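Planning and Budgeting a Two-Arm Work Cell
Course handout, Unit 7
Oľga Halás

Plan the cell on paper before asking for quotes. For each item, record the quantity, the supplier, the quoted price, and the person who signs for it. Keep simulation work on its own line, as it is paid for before any hardware is ordered.
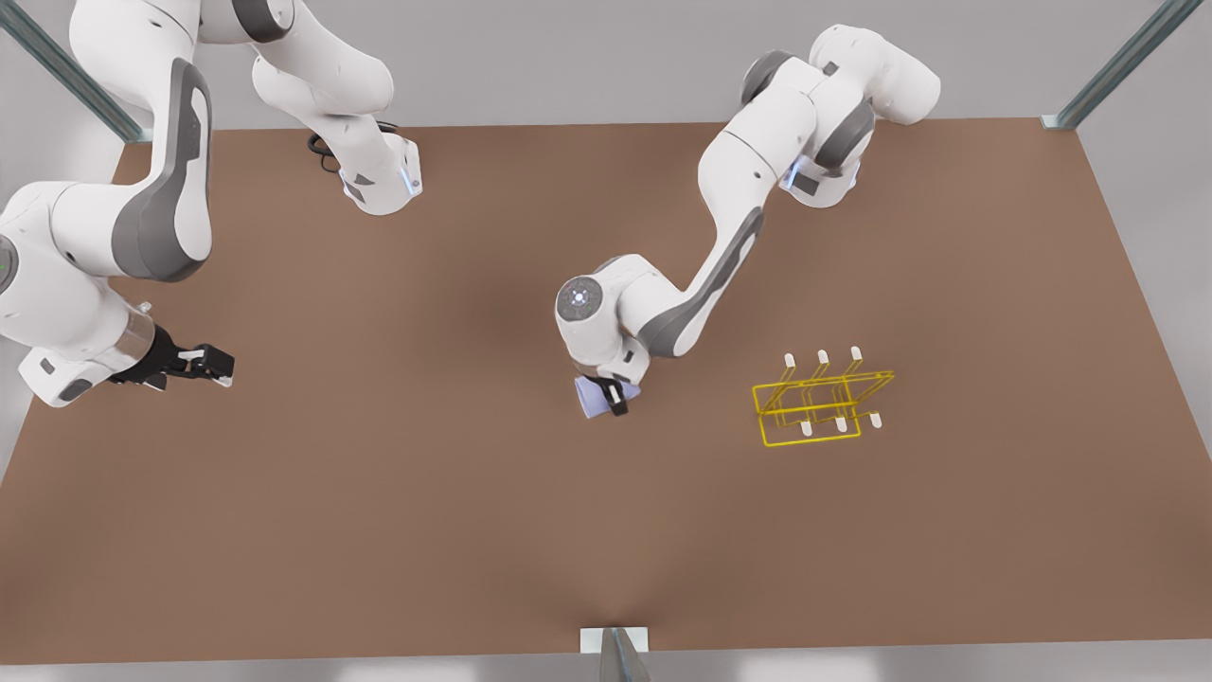
Arms and grippers are quoted separately by most suppliers. The Zetholm quote lists a gripper at $2,311, the Ullmont quote at $1,698. The lower figure excludes finger pads and the mounting flange. Count one gripper per arm, even where the task looks one-handed: in the rendered cell the left arm holds the lavender piece near the yellow rack while the right gripper stays open, and both still have to be bought. Fixtures such as the rack go under tooling, together with spare pegs. Framing bars and foot plates go under structure.

Check the gripper opening against the widest part on the list. A quote that gives only closing force is incomplete and should be returned. Ask for finger drawings as well. From a view close to the fingers, the gap and the bare table between them are easy to judge, but no dimension can be taken from it.
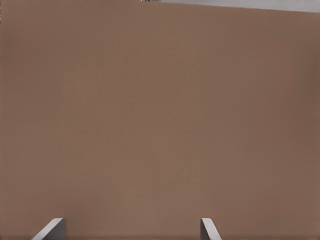
Lead Times and Reserve

Enter lead time in days. Negussie quotes 66 days for arms, counted from receipt of the purchase order. Orders for the Nollgate cell must be placed early enough for delivery in June. Hold the reserve on a separate line and do not spread it across the items.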